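Grip, and other things I took for granted

Seven weeks into building a pair of hand-held grippers, I can report that I now have strong opinions about cushions.

The plan was modest. Make two grippers you hold in your fists, squeeze things with them, record what they see, and feed the lot to a small robot arm that has been sulking on a shelf at the Wiltside workshop since May. The arm cost me 500 pounds second-hand and so far its greatest achievement is knocking over a mug. It needed an education. I was to be the teacher, which tells you how desperate the arm was.

The housings were printed at Wiltside over two evenings. The fingers are yellow because yellow was what was left on the reel. Régis Collet went over my drawings and asked, very politely, why I had put a slot in each finger. I said it let them bend. He asked whether I wanted them to bend. We had a biscuit and moved on.

They do bend, a bit, and on hard things it makes no odds. Boxes are easy. Mugs are easy, provided the arm isn't involved. Soft things are another matter, and since Femo (my name for the whole sorry project) is meant to tidy a bedroom one day, soft things are most of the job. So the work has moved from the bench to the bed, one gripper a side, and the rule is that bare hands don't touch the cushion.

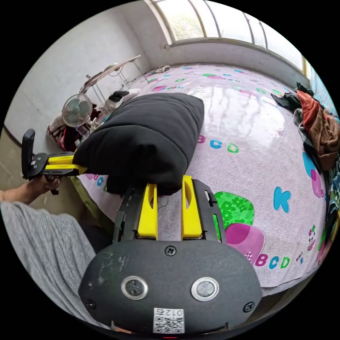

Oleksandra Stasiv reckons I'm squeezing far too hard, and that with anything stuffed you want to get the fingers well underneath first and close them late, or all you pick up is the cover. She also wants to know if I've tried sticking a strip of bicycle inner tube on the insides.

I haven't, but I've got a punctured one in the hall and no better ideas. The late closing I did try last night, and it's annoyingly good advice. It does mean my older recordings are mostly lessons in how to pinch fabric. There are more than 2,000 of them. I'm keeping them in a folder called Pan, short for panic.

Next job is the inner tube, then a stiffer spring in the left trigger, which has gone slack. Régis wants the slots filled in on the next set of fingers. I've told him I'm thinking about it — the reel's nearly empty anyway, so it may have to be brown.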